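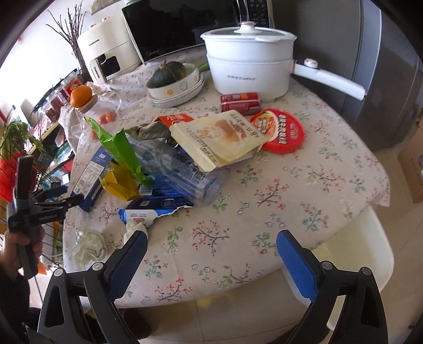
Fig. 1. Crowded table with hand-held grippers, groceries and appliances together.

Unit 4: Budgeting for data collection equipment

Every first draft budget I have read spends its money on grippers and forgets the table. Your worksheet for the Plandska case has three headings. Fill in all of them, including the dull one.

Hardware. Arboleda quotes 300 dollars for a set of replacement finger pads. Price the pads for a full year — the grippers come with one set, and the quote is cheerfully silent on the second. Order 2 spare sets per site.

Props. Food, packaging, crockery, a squash if you must. Fornundale put its whole first year of props under "miscellaneous" and came to 1366 dollars, a figure its finance office still brings up at lunch. Give props their own line.

Site. Rent, cleaning, insurance, shelving. Appliances go here if they stay with the room and under Props if they travel. Pick one and stick to it. 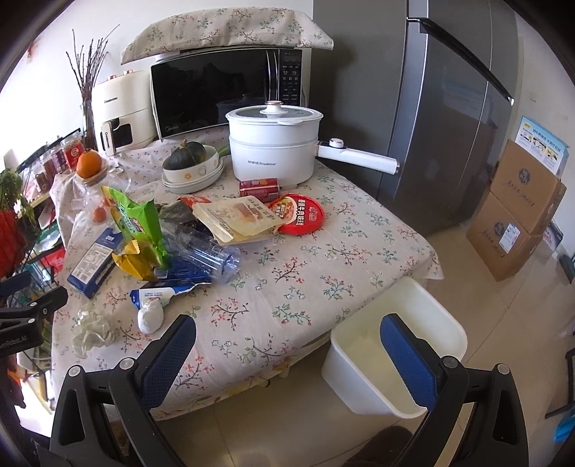 Fig. 2. Same table, with a white bin at the near corner.

Exercise. Using Figs. 1 and 2, draft a props line for one site. Mark each item as reusable or consumable. Then add the Braravitz delivery charge, which is on page 3 of the quote in very small type.

Worksheets are due the first week of May. Spreadsheets only — no photographs of napkins.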